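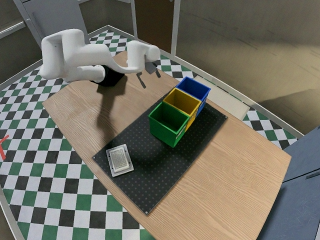
Call for Participants: Household Meals and Shopping Study

Tendovside Institute for Consumer Research invites adults living in Clikham and the surrounding townships to take part in a study of how households plan, buy and prepare their evening meals. Enrollment is open now and will close at the end of June, or earlier if all places have been filled.

Background

The Institute has studied food buying in the region for several years. Its last survey reached 1419 households by mail and asked what people bought and where. The present study looks at how those decisions are made at home: who writes the list, how often the plan for the evening changes, and what is done with food left over from earlier in the week. The findings will be used in a public report and in teaching materials for adult education courses on household budgeting.

Who may apply

The study seeks 104 households. One adult from each household will serve as the main participant. Applicants must

be 18 years of age or older
live at an address in Clikham or one of its neighboring townships
prepare an evening meal at home at least three times in a normal week
be able to read and write in English

Households of every size are welcome, including people who live alone. No cooking skill is expected, and applicants who rely mostly on frozen or ready-made meals are encouraged to apply. Persons employed by a grocery retailer, or who share a home with someone so employed, are not eligible for this study. Members of a household that took part in the mail survey may apply on the same terms as all others.

What participation involves

Participants will keep a written meal diary for 33 days. Each entry takes a few minutes and records what was eaten in the evening, when the decision was made, and whether any item had to be bought that day. Diaries are supplied on paper. An online version is available on request and may be chosen at any point before the first entry.

Participants will also attend two interviews at the Institute, one before the diary period and one after it. Each interview lasts up to one hour. Appointments are offered on weekdays, with evening appointments on Thursday until 8 p.m. The interviews are audio recorded with the participant's written consent. Store receipts may be handed in with the diary, but this is optional.

Payment

Each main participant who completes both interviews and returns the diary will receive $535. Participants who withdraw after the first interview will receive a partial payment, as set out in the consent form. Parking at the Institute is free of charge. Bus fare within Clikham will be refunded on presentation of a ticket.

Privacy

Names and addresses are stored separately from diaries and interview recordings. Recordings are deleted once they have been transcribed and checked. No household will be identified in any report, and no personal information will be passed to retailers or advertisers. Participants may withdraw at any time without stating a reason.

How to apply

Application forms are available at the Institute's front desk and at the Clikham public library. Completed forms may be returned in person or by mail to the Study Office, Tendovside Institute for Consumer Research, Clikham. Please indicate on the form the times at which you can be reached by telephone.

Applicants will be notified in writing whether a place can be offered. Those not selected may ask to be placed on a waiting list. Persons who need large-print materials or step-free access should note this on the form.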